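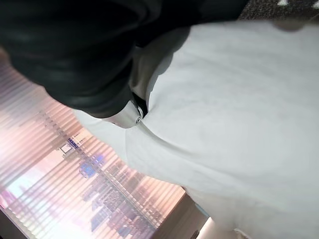

Waiting for the ice halo: an interview with the keeper of the Paju sky log

February 12, 2018

The Paju observing station records atmospheric optics: halos, sun dogs, light pillars, coronas and the occasional fogbow. Its log has been kept for 19 years by the same observer, who agreed to talk on condition that the log was credited and the observer was not.

The first question concerned the 22-degree halo, the ring most people have noticed around the sun or moon. "It is common," the observer said. "In a normal year I enter it more often than rainbows. People miss it by day as they don't look near the sun, and they shouldn't without blocking the disc with a hand or a post."

The ring forms when light passes through hexagonal ice crystals, entering one side face and leaving by another inclined at 60 degrees to it. The smallest deviation is close to 22 degrees, and light gathers there. The inner edge is therefore sharp and slightly red, while the outer edge fades. "If the red is on the outside and the ring is small, you are looking at a corona. Those are water droplets, usually, and diffraction. I still get reports with the two mixed up."

Sun dogs need plate crystals that fall with their large faces nearly level. With the sun on the horizon they sit at the same distance as the halo. As it climbs they move outwards, and above an altitude of 61 degrees they cannot form.

The conversation then turned to December, when the station logged a display over the lower Tedard valley. It lasted 126 minutes and included a parhelic circle, both sun dogs, an upper tangent arc and a faint circumzenithal arc. The air temperature at the station was minus 14. "The crystals were at ground level. Diamond dust. You could see single ones glinting a few metres away. With high cirrus you get a flat sort of picture, but in diamond dust the arcs have depth."

Asked whether any of it was unexpected, the observer mentioned the pillars that followed after dark. Each lamp on the road had a vertical streak above it in the lamp's own colour. "A pillar is a reflection off the faces of plates, so there is no splitting into colours. Orange lamp, orange pillar. Someone rang to ask if it was the aurora."

Each entry in the log gives the time, the altitude of the light source, cloud type, temperature and a sketch. Photographs are filed separately. The observer prefers sketches for faint arcs, "as long as they are made outdoors and not from memory in the kitchen". Angles are measured with a simple sighting stick. An outstretched hand, thumb to little finger, covers a little over 20 degrees and is good enough for a first report.

The present notebook series is due to run until 2029. Moonlit displays remain thinly covered, with most entries falling within a few days of full moon, and the observer would welcome more of them. "Write down the time first. I can work out where the moon was. I can't work out when you were standing there."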